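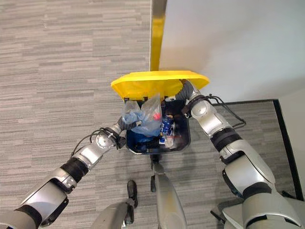

Plinden Institute of Applied Work Studies
Work, Technology and the Service Sector
Unit 9: Automation in Building Services
Course handout prepared by Esther Masanja

Purpose of this unit

Earlier units dealt with automation in factories and warehouses, where the layout is planned with machines in mind. This unit turns to office cleaning. Offices are arranged for the people who sit in them, and the cleaner works around whatever they leave behind. Students should come away able to describe a service job as a set of tasks, to say which of those tasks a machine could take on, and to say what happens to the rest.

1. The job and its tasks

A job title hides a great deal. "Empties the trash" appears as one line in most cleaning contracts. In practice the worker finds the bin, opens the lid, looks at what is inside, decides whether anything should be kept out of the general waste, removes the contents, fits a new liner where one is used, and closes the lid. A bin may hold plastic bags, drink cans and crumpled paper all at once. Each behaves differently in the hand. A thin bag gives way and changes shape when it is pressed, while a can keeps its form but may roll.

Two-handed work deserves special attention. People steady a container with one hand and reach in with the other without thinking about it. For a robot, the two arms must be planned together, and the force applied by each must be limited so that the bin does not tip. Lids, foot pedals and handles were all designed for the human body, and this is one argument made for machines with two arms and legs.

2. Case: the Prarnville office building

The case used in this unit concerns Dusteo, a cleaning contractor that began a trial of robots in a Prarnville office building in October. The evening crew was led by Mylene Javier. Under the trial, robots were assigned to waste bins and to returning chairs to desks. Restrooms, kitchens and glass remained with the crew.

Management presented the trial as relief from repeated bending and lifting. Crew members agreed that the bending had gone down. They also reported new duties that did not appear in the job description: clearing cords from the floor before a robot started its round, checking the bins afterward, and writing up any stop in a log. Ms. Javier estimated that she spent 60 minutes of each shift on such duties during the first month. The hourly rate did not change.

Yiğit Avcı, who interviewed the crew for the institute, noted a further point. Before the trial, two cleaners shared each floor and talked as they worked. With robots on the bin round, each cleaner was given a floor alone. Several of those interviewed mentioned this before they mentioned pay.

3. Terms to know

Task substitution: a machine performs a task formerly done by a worker.

Task creation: new work arises from the use of the machine, such as monitoring, preparing the space or correcting errors.

Hidden work: effort that is needed for the service but is not named, measured or paid for separately.

Work pace: the speed at which tasks must be completed, and who or what sets it.

4. Points for discussion

Consider who should decide when a robot's result is good enough. At Prarnville, the decision fell to the cleaner on the floor, although the contract gave it to the site manager, Muammer Yurt.

Consider also the question of sorting. A cleaner who sees a can among general waste may set it aside out of habit. If the written procedure does not include this step, it may be lost when the task is handed to a machine.

Finally, consider consultation. The crew was informed of the trial one week before it began. Students should be ready to say what an earlier conversation might have changed in the division of tasks.

5. Reading and assignment

Read Chapter 2 of the course reader and the interview notes by Jin-sol So, available at the Chan Library desk. Then observe a service job of your choice for one hour, with the worker's consent, and list its tasks in order. Submit the list with a two-page commentary. Do not record names or employers. Papers are due at the start of the next seminar.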